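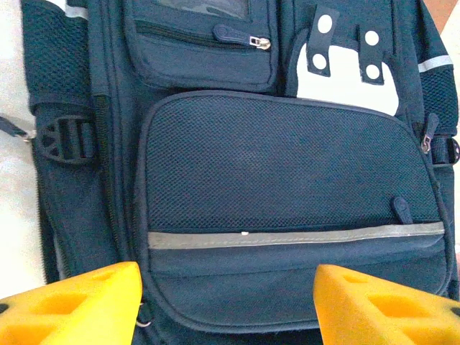
4. September 2024, abends

Der Rucksack ist also wieder da, und ich bin es auch, wenngleich er die Reise deutlich besser überstanden hat. Ich sitze am Küchentisch, die Füße in der Schüssel, in der sonst der Salat gemacht wird, und versuche aufzuschreiben, was in den letzten Tagen war, bevor Tineke anruft und es mir in ihrer Version erzählt.

Der Plan stammte aus dem Juni. Im Juni pflegt Tineke Timmermans Pläne zu machen, die im September ausgeführt werden, und zwar von anderen. Von Hedby nach Erneck, zu Fuß, über den Kamm, mit leichtem Gepäck. Ich habe damals zugesagt, weil es warm war und es Aprikosenkuchen gab. Für Aprikosenkuchen habe ich schon ganz andere Dinge zugesagt, einmal sogar einen Chor.

Leichtes Gepäck heißt bei Tineke 8 Kilo. Sie hat eine Liste geschickt, getippt, mit Unterpunkten. Zwei Paar Socken, eins am Fuß und eins im Rucksack. Kein Buch. Bei »kein Buch« habe ich aufgehört, die Liste ernst zu nehmen, und den Roman von Evanthia eingepackt, den sie mir seit dem Frühjahr ans Herz legt und der das Format eines Ziegelsteins hat. Gelesen habe ich davon zwei Seiten, in Hedby, auf der Bank vor dem Bahnhof. Es ging um eine Erbschaft.

A-yeong Jang war auch dabei, die ich vorher nur vom Telefon kannte. Sie geht sehr schnell und redet dabei, ohne Luft zu holen, beides Fähigkeiten, die ich am ersten Anstieg ausgiebig von hinten bewundern konnte. 300 Höhenmeter bis zur ersten Hütte. Auf der Karte ist das ein Daumennagel. Oben gab es Linsensuppe und eine Wirtin, die uns fragte, ob wir reserviert hätten, und dann sehr lange in ein vollkommen leeres Buch schaute. Wir bekamen das Zimmer über der Küche. Es roch bis Mitternacht nach Zwiebeln und ab fünf nach Kaffee, dazwischen schnarchte Tineke, was sie bestreitet.

Der zweite Tag war der schöne. Das muss ich festhalten, sonst glaube ich es mir im Winter nicht mehr. Nebel im Tal, oben klar, und eine Stunde lang kein Wort, auch von A-yeong nicht. Ich habe an gar nichts gedacht, außer kurz an die Steuererklärung. Dann kam der Abstieg und mit ihm mein linkes Knie, das sich sonst nur bei Wetterumschwung und Familienfesten meldet. Tineke hat mir ihre Stöcke geliehen. Sie hat dabei so gnädig geschaut, dass ich lieber auf allen vieren gegangen wäre, und auf dem letzten Stück vor Korletey bin ich das dann auch.

In Korletey gibt es einen Gasthof und eine Apotheke. Die Apotheke hatte zu. Der Gasthof hatte auf, aber keine Küche, und so haben wir zu Abend gegessen, was noch in den Rucksäcken war: eine Gurke, Tinekes Notriegel und von mir, zu allgemeinem Erstaunen, ein halbes Glas Senf. Ich hatte ihn für die Würstchen mitgenommen. Die Würstchen liegen hier im Kühlschrank, ich habe eben nachgesehen.
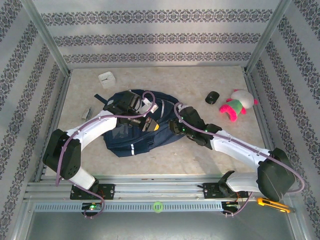
Der blaue Rucksack.

Cecilia Frimpong hat uns in Erneck mit dem Auto abgeholt und als Erstes gefragt, ob wir uns gestritten hätten. Wir sagten alle drei gleichzeitig nein. Auf der Rückfahrt lief das Radio, Tineke sprach bereits vom nächsten Jahr, und zwar von Ekley, wo es angeblich nur bergab geht. Ich kenne Tinekes »nur bergab«. A-yeong hat sofort gefragt, wann.

Das Ausräumen habe ich vorhin wenigstens angefangen. Zum Vorschein kamen der Ziegelstein von Evanthia, ein Stein von echter Art (keine Ahnung, ich muss ihn für besonders gehalten haben), das zweite Paar Socken, ungetragen, und die Quittung der Hütte, auf der jemand drei Suppen zu vier gemacht hat. Wer die vierte gegessen hat, bleibt offen. Ich habe einen Verdacht und er betrifft mich.

Evanthia werde ich sagen, das Buch sei großartig, vor allem der Anfang.

Nachtrag, später: Tineke hat angerufen. In ihrer Version bin ich in Korletey nicht gekrochen, sondern »ein bisschen hinterhergekommen«. Das fand ich anständig von ihr. Dann wollte sie wissen, ob ich die Stöcke noch hätte. Ich habe sie noch. Sie stehen im Flur neben dem Schirmständer, und morgen bringe ich sie ihr vorbei, sofern ich die Treppe hinunterkomme. Die Anzahlung für Ekley beträgt 200 Euro und ist nicht erstattbar. Ich habe gesagt, ich überlege es mir, worauf sie erwähnte, sie habe gerade Aprikosenkuchen im Ofen.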